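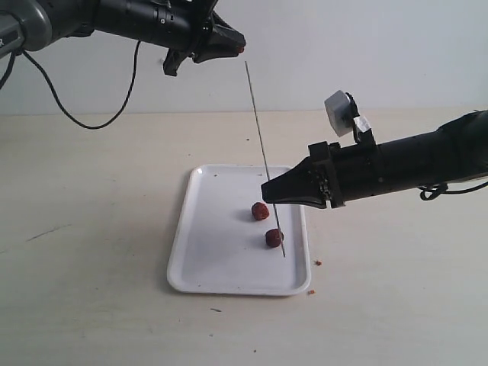 The ferry to Rillport leaves Nornton at 8 in the morning and takes 40 minutes. We had planned to drive, but the coast road was down to one lane in September and the woman at our guesthouse told us to forget it. A return ticket is 2,000 and you pay on board, cash only. Sit on the left going out if you want the cliffs.

I was traveling with my friend Ulla Bråten, who had been to the Rillport food fair once before, when it was still held on the quay. It has since moved up the hill to the old rope works. The walk from the dock is steep and there isn't much shade. A shuttle van runs when it fills up, and we waited for it on the way up and walked on the way down.

Entry to the fair is free. The long hall has the packaged goods: honey, pickles, dried fish, and a lot of tea. The cooked food is in the yard behind it, and that's where most people go first. By noon the lines for the grills were long enough that we gave up on one and came back at three, when there was hardly a wait.

What we ate: flatbread with greens and white cheese, fried mussels, a lentil soup I would skip, and grilled lamb from the Quintero stall. The lamb was the best of it. Ulla preferred the mussels and went back for a second paper cone.

We also joined the free tour of the Trosance spice mill next door. It lasts 35 minutes and you sign up at the desk inside the hall. Our guide was Melahat Soylu, who has worked at the mill since she left school. She took us through the drying loft and the grinding room and then let us smell three grades of red pepper side by side. I could tell the first from the third but not the second from either. The grinding room is loud, and people at the back of the group missed most of what she said. Small bags are sold at the exit for less than they cost in the hall.

Restrooms are at the far end of the yard. Seating is short, mostly benches along the wall, and a few families had brought their own folding chairs. Some stalls take cards, but I wouldn't count on it, and the only cash machine we found was back down by the dock.

The last boat goes at six. We took the one before it and had dinner in Nornton, though neither of us was very hungry.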